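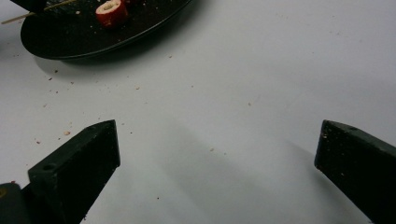 The last plate on the table: a long talk with Severino Quintana about feeding people standing up

Severino Quintana was wiping his hands on his apron when I came in, and he kept on wiping them for a good five minutes while we talked, long after they must have been clean. The kitchen at Masach is one of those narrow ones where two people can pass each other if both of them breathe in, and he waved me through it to the long white table at the back, where he and his crew try out everything before it goes to a party.

"Sit, sit," he said. "You don't mind crumbs? There are always crumbs. If you come to this table and find no crumbs, we have gone out of business."

I had come to ask him about small food, the sort that arrives on a plate at somebody's anniversary and is gone before you have found a napkin. Masach has been making it for longer than I have been writing this column, and I'd guess that a good number of you have eaten it without knowing whose it was. I expected to stay half an hour. I left when it was getting dark and my parking had run out.

How it started

He didn't set out to be a caterer. He came up through hotel kitchens, first on breakfasts and then on banquets, and he still talks about banquets with a kind of shudder.

"You cook chicken for 300 people and it has to be hot for all of them at one moment," he said. "It's a beautiful thing to organize, I don't deny it. But you never see anybody eat. The doors swing, the plates go out, the doors swing, the plates come back. I knew what people left. I didn't know what they liked."

A cousin asked him to do the food for a christening, in a rented hall with no stove and one outlet that worked. He made everything at home on skewers and on toast and carried it over in cake boxes. And because there was no kitchen to hide in, he had to stand in the room with his trays — and that, he said, was the day he found out what he wanted to do.

"An old lady took one bite, closed her eyes, and put two more in her handbag. In a tissue! I thought, well, this is the job."

His wife's family name was Ellberg, and the first small van had Ellberg Bakery on its side for two years before he could pay to have it painted over. People called asking for rye bread. He told me he made it for some of them.

What makes a good bite

I asked him what separates a good bite from a bad one, thinking it was a simple question, and he got up and walked around the table before he answered.

"First, it is one bite, or it is two bites, and you have to decide," he said. "One and a half is a disaster. One and a half is when you see a man in a good suit holding half of something and looking for a plant to put it in."

Then there is the matter of what holds it together. He is fond of skewers, wooden ones, and will tell you more than you thought there was to know about them. Too thick and they split a tomato. Too thin and they bend when you pull against cheese. He likes the pointed end to come just through the last piece so that nobody pokes the roof of their mouth, and he likes enough bare stick at the other end for a thumb and two fingers. He held up his own thumb and two fingers to show me, rather solemnly.

"And then people have to put the stick somewhere. This is what young cooks forget. You give out a hundred skewers, you'll get a hundred sticks back, and if you don't give them a place, they will be in the flowerpots and the piano."

There was once a stick in a piano, I'm told. The piano's owner was very nice about it.

Red, he says, is worth its weight. He will put something red on nearly every plate that leaves the building — a pepper, a tomato, a radish in spring — because it is what people reach for across a crowded room. Stuffed red peppers, the little round ones with soft cheese in them, have been on his list from the first year. He has tried to retire them more than once. Every time, somebody's aunt calls.

"I'm a little tired of them, I can tell you this," he said. "I have made maybe more of them than anyone living. But then I watch the tray. They go first. They always go first, and who am I to argue with the tray?"

On plates

Keir Forsyth, who runs the front of the house for him, joined us around this point with coffee. He is as quiet as Severino is not, and he had opinions about plates which he had clearly been saving.

For years they served on white, because everyone did. Keir wanted black. They went back and forth over it for a whole August, with Severino saying that black plates looked like a nightclub and Keir saying that pale food on white china looked like hospital food.

"I put the same things on both and walked them through the room," Keir said. "Same people, same evening. The black one came back empty sooner. That was enough for me."

"He's right, but I want you to write down what he didn't tell you," said Severino, leaning over. "Every crumb shows. Every one! On white you can have a little breadcrumb here and there and it's charming. On black it looks like you dropped it on the floor."

Keir agreed that this was so. It means that the plates have to be taken away a little earlier than you'd think, when there are two or three pieces left on them, and the leftovers moved to a fresh one. A plate with only a couple of pieces sitting among the crumbs makes people shy. They'll stand next to it hungry, he said, and not take the last one.

I said I'd been that person at every party of my life, and he nodded as though he had seen me there.

The most expensive lesson

I always ask people about the worst day, and I'm always surprised at how gladly they tell me. For Masach it was a garden wedding at a place called Dunbar, up a hill road, for which they had made 3,000 pieces. The figure had been agreed on the phone. The bride's mother had meant 2,000, and had said so in a letter that arrived after the food was already in the van.

"So now I have a thousand extra things on sticks," said Severino. "And it's hot. And there's a wind, a wind you can't believe, and the napkins are in the lake."

What they did was send Keir down the hill with six trays to feed the band, the parking boys, and the people whose driveway the guests had been blocking all afternoon. Three of those neighbors have been customers ever since. He doesn't recommend it as a way of doing business, though I noticed that he told the story with great enjoyment, and that Keir, who had done the walking, smiled into his cup.

Since then everything goes on paper. They have a form for it, which they call the Prurix, after a brand of order pad that a supplier once gave them and that they used up long ago. The name stuck. "Is it on the Prurix?" is a thing you'll hear shouted several times an hour in that kitchen, and if it isn't on the Prurix it doesn't get made.

If you're doing it at home

Before I left I asked for some help for those of us who have people coming over and no van, no Keir, and one decent plate. He was generous with this, and I'll give it to you more or less as he gave it to me.

Make fewer kinds. Four is plenty for a living room, and two of them can be bought. Do the cold things in the morning and leave them alone. Soak your skewers only if they're going near a flame. Dry the peppers well before you fill them, inside and out, with a paper towel twisted to a point, or the cheese will slide out as soon as anyone looks at it. Put a small glass next to each plate with one used stick already standing in it, so people know what it's for.

"And eat something yourself first," he said. "The host never eats. I've seen hosts nearly fall down. Stand in the kitchen, have three of the good ones, then open the door."

Keir wanted me to add that the table should be away from the door, so that people have to come all the way in.

The crew is 34 people now in the busy season, counting the ones who only carry, and Severino still goes out with a tray himself whenever he can get away with it. His knees don't like it. His daughter has asked him to sit down at these things, and he tells her he will, and then he sees a group by the window who haven't been offered anything.

He packed me a box for the drive. There were four of the peppers in it, and I ate them at the first red light.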